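Workshop Notebook, October
Bins and sheet metal: condition, cleaning and labelling
Entry opened 8 a.m.

Continued from the previous entry on storage. The Sornico shelving is now fixed to the wall and is not discussed further except where the bins are concerned.

The large open-topped bin was considered first. It is grey metal throughout, and the floor is a metal sheet with two small round holes visible. The floor is scuffed, with fine scratches and pale streaks. None of the scratches catches a fingernail when drawn across it. By the criterion agreed last year (a scratch that catches is recorded as damage, one that does not is recorded as wear) the floor is entered as wear only. The bin stays in use.

Cleaning trial. Two methods were compared on an offcut of similar sheet kept in the Duan cabinet, with the offcut scuffed beforehand using a handful of mixed fixings.

Method A: warm water with the ordinary washing liquid, soft cloth, dried at once with a second cloth. Grease lifted after two passes. The pale streaks on the offcut were fainter but could still be seen from the side.

Method B: the paste cleaner, used sparingly and rinsed with 500 ml of clean water. Grease lifted after one pass. The streaks went, but the cloth left a pattern of its own, and under the bench lamp the surface looked worse than before. The paste also collected in the folded edge and had to be taken out with a wooden stick.

Method A is adopted for all metal bins. The paste is to be kept for the sink and the vice jaws. Colleagues are asked not to use scouring pads on any bin floor. Several marks on the older Wevden trays are attributed to this practice, although no record was kept at the time.

A drying time of 20 minutes was allowed before the offcut was returned to the cabinet. A slight bloom was found in one corner when it was taken out again. It wiped off with a dry cloth. The sheet should perhaps be stood on edge next time.

Liners. The question of a rubber liner was raised again. A liner would quieten the bin and protect the floor, but the sample obtained held dust and swarf along its ribs and could not be wiped clean in a single pass. It also curled at the corners after a night on the shelf. A flat felt liner was suggested for small polished items. Felt should not be used where oil is present. No liner is to be fitted for the present, and the sample has been cut up for bench pads.

Contents weight. The combined load for the lower bay was written on the shelf card as 1,360 without a unit. The figure has been checked against the purchase papers and is in newtons. The card has been corrected in ink and the earlier card destroyed.

Labelling. Labels are to go on the outside of a bin, on the short side facing the aisle. Labels on the inner walls have come away in use and have been found among the contents. The printed tape adheres well to clean metal and poorly to metal that has been handled, so the patch should be wiped first.

Outstanding:
Replacement cloths to be ordered, lint-free, two packs.
Shelf card for the upper bay still in pencil.
Ask the Presitthorpe store whether flat lids are made for the large size.
Offcut to be examined again before the next entry.

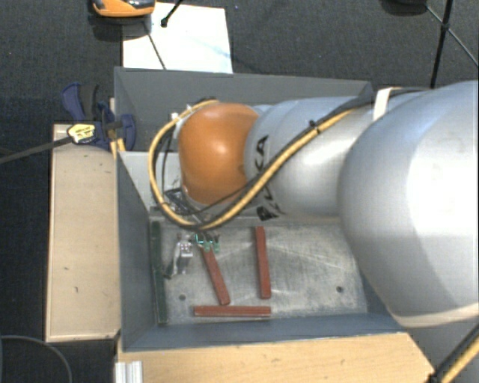 Materials Handling and Stores Group, Engineering Workshops

Floor of the large bin entered as wear, no repair required. Next inspection to follow the same criterion. Entry closed.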